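4. Working with the gripper tool at the table

This section is for staff who will share their work table with the Huvance cell. Please read it fully before your first shift with the tool. The installation of the cell itself is in section 3 and is done only by Lumura technicians.

4.1 What changes in your work

Before the cell, one person at the table did the picking, the turning and the placing of each item by hand. Now the person shows the task with the hand-held gripper, and the cell learns to repeat it. You will spend less time on placing and more time on showing, checking and correcting. In the first weeks this can feel slower than the old way. It is normal, and the daily target is lowered during this period. Your team leader has the table of targets.

Your grade and your hours stay the same when you move to a table with a cell. If somebody tells you a different thing, please ask at the site office.

4.2 Before you start

1. Sign in at the table terminal with your own staff number. Do not work under the number of a colleague, even for a short task.
2. Clear the table of everything that does not belong to the task. Personal cups and phones go to the shelf.
3. Put on the headset and tighten the strap until it does not slide when you look down.
4. Check that the printed square marker is flat and clean. Wipe it with a dry cloth only.
5. Squeeze the gripper fully and release it, three times. The two pads must meet in the middle and open again without noise.

Note: If the pads do not meet, do not bend them by hand. Take the spare gripper and put a yellow tag on the first one.

Caution: The slots on both sides of the gripper body let the warm air out. Do not cover them with tape, labels or your sleeve.

4.3 Showing a task

1. Hold the gripper so that the marker is in view, and wait for the short tone.
2. Reach for the item at your usual speed. Very slow movement gives a poor result, because the cell will copy the slowness also.
3. Close the pads on the body of the item and not on the cap. Bottles held by the cap can turn and fall.
4. Lift, move and place the item. Open the pads fully before you pull back.
5. Return to the start position and wait for the second tone.
6. Repeat. A new task needs 65 good showings before the cell may try it alone.

If you make a mistake, for example you drop the item, say "cancel" and begin again from step 1. A cancelled showing is not counted against you and your team leader does not see it.

Note: Two people may share one task. We recommend to change over every 7 showings, so that no wrist becomes tired. The cell learns well from two different hands.

4.4 When the cell works alone

1. Stand behind the line on the floor and press the green button.
2. Watch the first runs completely. Do not leave the table in this time.
3. If the cell hesitates, stop it and show the step again.
4. Write each stop in the log, with the item and what you saw. Short words are enough.

Caution: Never put your hand under the arm to rescue a falling item. Let it fall. The item can be replaced.

At our Trummer site the log had 359 entries in the first month. Most of them were items placed too near to the table edge, and the staff solved it by themselves with a better start position. We ask you to write such ideas also in the log, in the last column. They are read every month.

4.5 At the end of the shift

1. Put the gripper in the charger with the pads open.
2. Wipe the inside of the headset strap.
3. Sign out. The table locks after this.

If you signed in by error at the wrong table, write to the support address with the fault code 579 in the subject line. 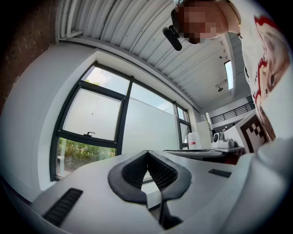
Wai-kit Chu has asked us to add that the lower target should also apply when a table gets a new product, and not only in the first weeks of the cell, as the person is again learning together with the machine. The site office agrees to this from November.

Last updated: November

Clerner Workplace Guides | Contact: support desk, site office | © Clerner, all rights reserved | Back to top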